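Mostolness Gripper Comparison

The Mostolness Gripper Comparison is a continuing programme of trials in which hand-held grippers are tested on fresh produce and other irregular household goods. It was established at Budville by the engineer Jacobus Joubert and has been directed since its second season by Higinio Palacios. The programme is best known for its citrus series, the results of which have been used in the selection of fingertip pads for several arm-mounted grippers.

Background

Joubert began the work after a set of bench trials at the Delacroix workshop, in which rigid fingertips were found to bruise soft fruit at closing forces that had caused no damage to moulded test pieces. The moulded pieces were uniform in colour, size and surface, and Joubert argued that they gave a misleading account of how a gripper would behave in the home or the packing shed. The first season at Budville opened in April with 40 grasps per device. The number was raised to 80 in the following season, after Palacios observed that operators were still improving their aim late in the shorter runs.

Devices are operated by hand in the early stages of each series. A hand-held gripper allows the geometry of the jaws and the choice of pad to be assessed before any arm or controller is involved, and the record from a camera carried on the tool can be reviewed grasp by grasp.

Citrus series

The citrus series uses oranges, tangerines and smaller citrus fruits laid out on cloth. Cloth was adopted in place of a hard benchtop because it yields beneath the fruit and may be gathered up by a fingertip that approaches too low, a fault that seldom shows on a rigid surface. Trials are conducted in furnished rooms, and the fruit is not arranged to a template.

In the standard grasp, the operator brings the two fingers down on either side of the fruit, closes them and lifts. Contact is to be made by the pads on opposite sides of the fruit, close to its widest part. Contact above that line tends to push the fruit down into the cloth – recorded in the programme's notes as a "press" – while contact below it may cause the fruit to ride up between the fingers.

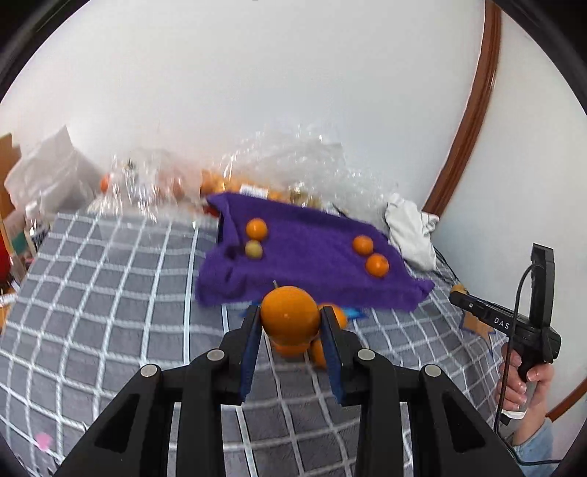

An orange held between the padded fingers of one gripper, with a second hand-held device at right.

Two devices are frequently worked over the same area of cloth. The practice was introduced by Palacios to examine how far one tool obstructs the other's view and approach. The linkages of a parallel-jaw gripper spread outward from the fingers, and in close work they take up considerably more room than the fingers themselves. Trailing cables are a further source of interference and are noted separately on the record sheet.

Small fruit

Small fruit has proved the more demanding part of the series. A large tangerine tolerates a modest error of alignment, as its curvature draws the pads into place on closing. A small fruit offers little surface to the pad, and an offset between the fingertips will commonly turn it or send it rolling. Operators are instructed to pause with the jaws open on either side of the fruit and to confirm that both pads are level before closing.

Colour has also been examined. Yellow-green fruit was included after early camera records, taken only with ripe oranges, were judged too favourable to simple colour-based detection. Reflections from plastic packaging behind the work area present a related difficulty and have been retained as a normal condition of the trials.

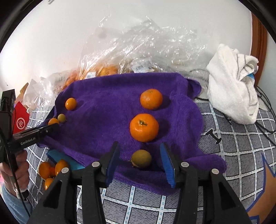
Assessment

Each grasp is placed in one of 3 classes: held, held with slip, or lost. The peel is inspected at the end of the run, and marks attributable to the pads are entered against the device. Scoring is carried out from the camera record by 2 reviewers working separately, with disagreements referred to the director.

Criticism of the method has centred on its reliance on human operators. A report from the Fokamton laboratory contended that a practised hand corrects for poor jaw design without the operator being aware of it, and that hand-held results should not be used to rank grippers intended for an arm. Palacios accepted the point in part. Later seasons have rotated operators between devices, and the programme now publishes its hand-held and arm-mounted results in separate tables.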